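4. Open-day deployment

4.1 Setting and set-up

The third part of the study was run at the Landness open day in April, in the tiled entrance hall of the teaching building. We wanted a floor task that visitors could follow without a commentary, and shoe tidying had already been through the lab trials in Section 3. The arm was the same Jasta unit on its low base, wrist camera on, fingers unchanged from Section 3. Control software was the Tonix build frozen the week before. No retraining on site. Lighting was whatever came through the front doors, which faced north-west and got a good deal brighter after lunch.

Task as given to the policy: pick up footwear from the floor one item at a time and set it down on the mat along the wall, pairs together, toes to the wall. Items came from a mixed bin of canvas shoes, slides, runners and a few kids' gumboots. Visitors were invited to drop items anywhere inside the taped area. Most of them put things far closer together than we ever had in the lab, often with one shoe leaning on another, and a few turned them upside down to see what would happen. We let this go on; it was a better test than our own layouts.

Sowmya Pillai ran the station and held the stop button. Jalen Strickland logged outcomes on a tablet and talked to the queue. Both were known to the authors and neither was blind to condition, see limitations.

4.2 Grasp behaviour

In the lab the policy favoured a pinch across the collar from above. At the open day this was less common. With people standing close on one side the base had been shifted back toward the wall, so the approach angle came in lower, and heel grasps took over for canvas shoes. Figure 4 is from the wrist camera in one of these runs, with a navy canvas shoe held near the heel and tilted so the insole faces the camera.

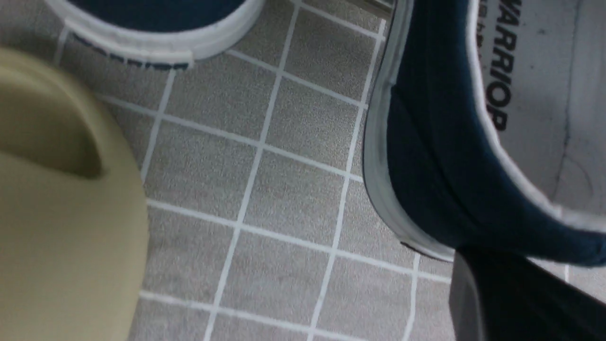
Figure 4. Wrist camera view, heel grasp on a canvas shoe. Olive slide at left, second navy shoe near the top.

Slides were the harder class. The upper is one smooth moulded surface, and the foot opening reads as a dark hollow that the depth estimate tends to push too far down. Typical failure: one finger goes into the opening, other finger lands on the sole edge, slide pivots and drops. In the lab we had masked this partly by placing slides side-on. Visitors did not. Matte surfaces helped a little compared with the glossy pair, though we have too few of the latter to say much.

Grout lines gave us some trouble as well. The lab floor is plain vinyl, the hall floor is small speckled grey tiles with thin bright lines between. Early in the morning session the segmentation split off strips of floor and attached them to white rubber soles. Turning down the edge weight fixed most of it. We report all attempts, including the ones before this change.

4.3 Outcomes

Over the day the log holds 345 attempts, 53 of them failures by our criterion (item dropped, wrong item lifted, or operator stop). Of the operator stops, 3 were for a child reaching over the tape, and these are counted as failures although the arm was doing nothing wrong at the time. Placement quality was not scored on site. Pairing was judged by eye by the logger and should be read as indicative only.

The pairing step deserves a comment. Where both shoes of a pair were in view at the start the policy nearly always went for the second one straight after the first. Where the partner was out of view it set the single shoe down and carried on with the next closest item, leaving a gap on the mat. Several visitors took the gap for a mistake and moved shoes over to close it, which then had to be undone by hand before the next run. We had not planned for help of this kind.

4.4 Differences from the lab protocol

Resets were done by visitors, so start layouts are not reproducible. Run length varied with the queue. The battery swap at 1:30 pm cost us a calibration and the first few runs afterward show a small sideways offset; they have been left in. Unlike Esposito's set-up, we did not fence the work area, and speed was capped acordingly. Cycle times are therefore not comparable with Table 2 and are left out here.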